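This data card covers the flatware portion of the Uvo tableware collection, maintained at the Umholm site. It should be read together with the general collection notes in `docs/`.

# Uvo Flatware

## Scope

The flatware portion contains 635 records of forks, knives and spoons intended for everyday table use. Serving pieces, carving sets and children's cutlery are held separately under `serving/` and are not counted here.

Records are grouped by pattern. The present release has 24 patterns, of which 2 (Drelix and Brzozowska) include tinted finishes. All other patterns are recorded as plain.

## Fields

| Field | Content |
|---|---|
| `piece` | dinner fork, salad fork, table knife, soup spoon, teaspoon |
| `pattern` | pattern name as entered in the register |
| `finish` | plain, brushed, tinted |
| `tines` | number of tines; blank for knives and spoons |
| `condition` | good, worn, damaged |
| `remarks` | free text, English only |

The `finish` field describes the piece as a whole. Where the color varies between head and handle, the stronger color is entered and the variation is noted in `remarks`. Color names are not standardized. "Violet," "lavender" and "pink" have all been used for tinted forks, and users who need consistent terms should map them before analysis.

## Handling of pieces

Pieces are washed by hand, dried with a lint-free cloth and laid on a pale surface before the record is completed. Tinted pieces must not be placed in the dishwasher or stored in contact with plain ones. Drawer liners are replaced each April.

## Known limitations

- Salad forks and dinner forks were entered under one heading in the earliest records. Some have not been separated.
- Length is not recorded for any piece.
- Register numbers above 3000 belong to the serving collection and should be disregarded if they appear in an export.

## Use

The collection may be used for teaching, cataloging and research. Corrections should be submitted with the register number and the name of the field concerned.

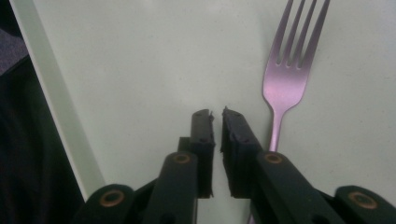 *Dinner fork, four tines, tinted finish; color strongest at the head.*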